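Tullance im Test: Gemeindepolitik verfolgen, ohne jeden Abend Protokolle zu lesen

Von Remo Orlandini
25. Januar 2023

Seit ich in Deutschland bei Kommunalwahlen wählen darf, möchte ich auch wissen, was zwischen den Wahlen passiert. Das klingt einfach. Unsere Stadt veröffentlicht alle Tagesordnungen, Vorlagen und Niederschriften, aber in einem Ratsinformationssystem, in dem ich oft den Faden verliere. Man klickt auf eine Sitzung, dann auf einen Punkt, dann auf eine Anlage, und die Anlage ist ein gescanntes Papier, das etwas schief liegt und nicht durchsucht werden kann.

Ein Kollege hat mir deshalb im Mai Tullance empfohlen. Es ist ein Programm für den Browser und für das Telefon, das die öffentlichen Dokumente einer Gemeinde sammelt, lesbar macht und den Weg einer Vorlage verfolgt, vom ersten Antrag bis zum Beschluss. Ich habe zuerst die kostenlose Version benutzt und danach die bezahlte, die 56 Euro im Jahr kostet. Ich habe sie selbst bezahlt und habe mit der Firma nichts zu tun.

Einrichtung

Die Anmeldung war schnell gemacht. Man gibt die Postleitzahl ein, wählt die Gemeinde und bekommt eine Liste der Themen: Verkehr, Schulen, Bauen, Haushalt, Soziales, Kultur. Hier ist mir das erste Problem begegnet. Mein Stadtteil liegt an einer Grenze, und Tullance hat mich in den falschen Wahlbezirk gesetzt. Ich konnte es in den Einstellungen ändern, aber die Stelle ist gut versteckt, unter „Konto“ und dann „Darstellung“. Warum der Wahlbezirk zur Darstellung gehört, verstehe ich bis heute nicht.

Danach lädt das Programm die älteren Dokumente. In meinem Fall waren es 735 Vorlagen, und der Vorgang hat eine Nacht gedauert. Am Morgen war alles da, auch die schiefen Scans, und diese waren nun durchsuchbar. Die Texterkennung macht Fehler bei Tabellen und bei handschriftlichen Bemerkungen. Bei normalem Text habe ich wenig zu beanstanden.

Der Alltag mit dem Programm

Der wichtigste Teil ist für mich die Zeitleiste. Jede Vorlage hat eine eigene Seite, auf der man sieht, in welchem Ausschuss sie beraten wurde, ob sie vertagt oder geändert wurde und wie die Fraktionen abgestimmt haben, wenn das Protokoll es nennt. Ich habe so die Diskussion über die Parkgebühren am Bahnhof verfolgt. Im Lokalblatt stand, der Rat habe die Erhöhung „durchgewunken“. In der Zeitleiste war zu lesen, dass der Antrag zweimal vertagt und am Ende in einer milderen Fassung angenommen wurde. Beides kann man vertreten, aber ich hatte nun mein eigenes Urteil.

Auch der Textvergleich ist gut. Wenn eine Vorlage eine neue Fassung bekommt, zeigt Tullance die alten Sätze in Rot und die neuen in Grün. Bei der Satzung für den Wochenmarkt hat sich zum Beispiel ein einziges Wort geändert: aus „soll“ wurde „kann“. Wer Deutsch als zweite Sprache gelernt hat, weiß, wie viel Mühe diese zwei kleinen Verben machen. Für die Händler auf dem Markt war es offenbar auch keine Kleinigkeit, denn in der nächsten Bürgerfragestunde wurde lange darüber gesprochen. 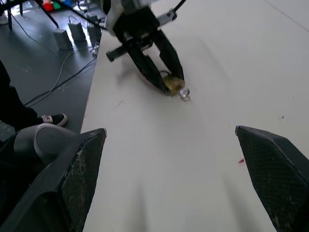 Die Benachrichtigungen dagegen haben mich am Anfang fast vertrieben. In der Grundeinstellung meldet sich das Programm bei jeder neuen Anlage, und im Herbst, wenn der Haushalt beraten wird, kommen sehr viele Anlagen. Man sollte gleich am ersten Tag auf die wöchentliche Zusammenfassung umstellen. Sie kommt als E-Mail, ist kurz und nennt zu jedem Punkt die Quelle mit Seitenzahl.

Weniger überzeugt bin ich von den „einfachen Erklärungen“, die es nur in der bezahlten Version gibt. Sie sollen eine Vorlage in wenigen Sätzen zusammenfassen. Ich hatte gehofft, dass gerade ich davon profitiere. Manche sind brauchbar. Andere lassen aber genau das weg, worüber gestritten wird. Bei einer Vorlage zur Kindertagesstätte stand in der Erklärung, die Öffnungszeiten würden „angepasst“. Im Original stand, dass sie am Nachmittag früher schließt. Das ist für Eltern ein großer Unterschied, und ich lese seitdem lieber das Original, auch wenn ich dafür ein Wörterbuch brauche.

Vergleich mit Trasach

Vor Tullance habe ich einige Wochen Trasach ausprobiert. Es ist kostenlos und sieht schöner aus, mit Karten und farbigen Symbolen für jede Baustelle. Wer vor allem wissen will, was in der eigenen Straße gebaut wird, ist dort gut bedient. Für Abstimmungen taugt es wenig, die Fraktionen kommen kaum vor, und die Suche findet nur Titel. In meiner Gemeinde waren die Daten außerdem roughly drei Monate alt, als ich es zuletzt geöffnet habe.

Datenschutz und Kundendienst

Bei einem Programm, das weiß, welche politischen Themen ich lese, habe ich die Datenschutzerklärung ganz gelesen. Sie ist verständlich geschrieben. Die Leselisten bleiben nach Angabe des Anbieters auf dem Gerät, solange man die Synchronisation nicht einschaltet — ich habe sie ausgeschaltet gelassen und vermisse nichts. Prüfen kann ich diese Angabe natürlich nicht.

Dem Kundendienst habe ich wegen des falschen Wahlbezirks geschrieben. Nach zwei Tagen kam eine freundliche Antwort, in der man mir den Weg durch die Einstellungen erklärt hat. Der Fehler in der Zuordnung selbst besteht weiter. Meine Nachbarin hat sich kürzlich angemeldet und wurde ebenfalls in den falschen Bezirk gesetzt.

Was mir fehlt

Ich wünsche mir eine Möglichkeit, eigene Notizen an eine Vorlage zu hängen. Auch ein Export der Abstimmungen als Tabelle wäre nützlich. Und die Kreisebene fehlt ganz, obwohl dort über den Busverkehr entschieden wird, der bei uns das häufigste Thema beim Bäcker ist.

Bewertung

Gut: Zeitleiste, Textvergleich, Volltextsuche auch in alten Scans.
Nicht gut: zu viele Meldungen in der Grundeinstellung, ungenaue Kurzfassungen, keine Kreispolitik.

Für die meisten Leser genügt die kostenlose Version. Die bezahlte lohnt sich, wenn man den Textvergleich regelmäßig braucht. Ich habe mein Abonnement um ein Jahr verlängert, hauptsächlich wegen der Haushaltsberatungen.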